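Sketau List Archive
Home | Threads | Authors | Subscribe | Search

Last updated: November

From: Hậu Đào
To: sketau-list
Subject: Re: Oil or soap for the reading room tables?

Good evening everyone,

Kiều wrote on Sunday:

> We have 11 tables in the reading room at Duvville and they are
> starting to look tired. The joiner who made them says hard oil, two
> coats, once a year. My sister-in-law grew up with soaped floors and
> she says soap and nothing else. I have a price of 2,660 for someone
> to come and sand and oil all of them, but that is more than we
> spend on new books in the same time. Can we do it ourselves? And
> does soap stop coffee? People bring coffee, I have given up on that.
>
> Also, does anybody still have the address of the shop in Fuvotstead
> that sold the flakes by weight?
>
> Kiều

Thank you for the question, Kiều. I have used both, first oil at home and later soap at the school where I worked, so I will try to answer in order. Please excuse my long message.

First, the coffee. Soap does not stop coffee. If a cup is left for one hour on soaped wood, you will have a ring. But the ring is easy to remove, and for me this is the important difference. With a soaped table you wash the place with strong soap water, you let it dry, you rub a little with fine paper along the grain, and you wash again. With oil the ring comes less often, but when it comes it sits under the surface and you must sand a larger area, and then the new oil has a different colour from the old oil for some months.

Second, the colour. Oil makes pale wood more yellow. Some people like it. Soap keeps it pale, and after a few years it becomes a little whiter, in a soft way. If your readers are used to light tables they will notice the oil on the first morning. 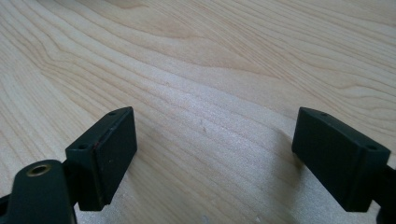 Pale wood with a matte surface. The grain is much wavier in the upper part.

When the grain turns like this, please be careful with the sanding. You cannot follow every curve, so follow the general direction of the board and press less where the lines come close together. I once pressed too hard on such a place on my own kitchen table and made a hollow. You could not see it, but a glass of water stood crooked there for as long as we had the table.

Third, how to do it. I use 220 paper, not finer, because the soap must go into the wood. Please ask the joiner before you sand if the tables are solid or veneered. On veneer I would not use a machine at all, only the hand and a cork block, a few strokes. Then I make the soap like this: one litre of hot water, two large spoons of flakes, stir until there are no lumps, and leave it until you can hold your hand in it. Put it on with a sponge, wait five minutes, and wipe away what is left with a cloth that is well squeezed. Let the table dry until the next day. The small hairs of the wood will stand up and it will feel rough. Rub them down lightly and do the same again. Three times is good for the beginning, later once a month is enough.

Wash the underside also, at least the first time. If only the top gets water, a wide top can bend. I did not believe this until I saw it.

If the tables have lacquer on them now, all of this is useless until the lacquer is off. Put a drop of water in a corner. If it stays as a round drop for ten minutes, there is still something on the wood.

About the price, I think 2,660 is not unfair for sanding and oiling, it is slow work. But for soap you need only flakes, sponges, paper and patience. One bag of 1,000 grams lasted us more than a year at the school, and we had more tables than you.

For the shop in Fuvotstead, I am sorry, I only remember that it was behind the bus station and that it closed for lunch. Perhaps somebody else on the list has the address. Please take flakes without perfume and without added colour. I bought the lavender ones one time by mistake and the whole room smelled until spring.

One question back to you, Kiều: do the tables stand near a radiator? If yes, I would wait with the work until the heating is off.

With kind regards,
Hậu Đào

Contact the list owner | © Sketau List and the authors of the messages | Back to top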